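Scheduling a month of guest posts on a book blog without duplicates going out

Posted by Multel in Running a Book Blog

I run a small review blog on self-hosted WordPress and I'm putting together a themed month for September on translated crime fiction. So far I have 53 pieces promised, a mix of reviews, author interviews and short lists. Most come from other bloggers, who send them as Word files or paste them into an email.

At present I copy each piece into a draft, set the date by hand and keep a spreadsheet of what goes where. Last year's feature was half this size and still produced 2 posts that went live twice, once under my name and once under the contributor's. One of them also went to email subscribers both times.

What I want to know is whether contributors should have their own logins, and how to arrange the spreadsheet so that it stays in step with the drafts. I would also like to know if two or more posts a day will put subscribers off. The list has 200 people on it. I don't want to pay for an editorial calendar plugin if I can avoid it.

Lullby

Give them logins, but set the role to Contributor and not Author. A Contributor can write and submit a draft but can't publish it, which removes the most likely cause of your duplicates. Two copies of the same piece usually mean that you pasted it in and the other person did as well. Decide on one route for everybody and say so in the invitation.

Note that Contributors can't upload images by default. They will have to send the cover files to you separately, or link to them.

For the spreadsheet, use the post ID as the key. Titles get changed. The ID is the number in the address bar when you have the draft open for editing, and it stays the same if the title, slug or date changes. The order I work in is:

Create an empty draft for every slot before any text arrives. Put the contributor's name and the topic in the title field.

Copy each ID into the sheet, with columns for contributor, date due, date received and date scheduled. 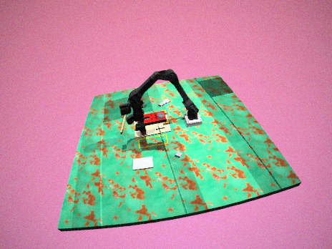 Paste the text into the matching draft when it comes in. Never open a new draft at this stage. If there is no slot for it, add a row to the sheet first.

Check the timezone under Settings, General. If it is set to a UTC offset and not to a city, scheduled times will be out by an hour when the clocks change.

Sort the Posts screen by date and compare it with the sheet once a week. It takes a few minutes.

Fokuteck

just use a google calendar, worked for me

Aguirre

Agree with the Contributor role. On the subscriber side, turn off the per-post email for the month and send a weekly digest. Most newsletter plugins have a tick box for this on the individual post, and some have a global setting. With the digest on, a duplicate can be deleted before the next mailing goes out.

Keep 4 slots empty as well. Someone will be late, and moving one post into a gap is less work than moving a whole week.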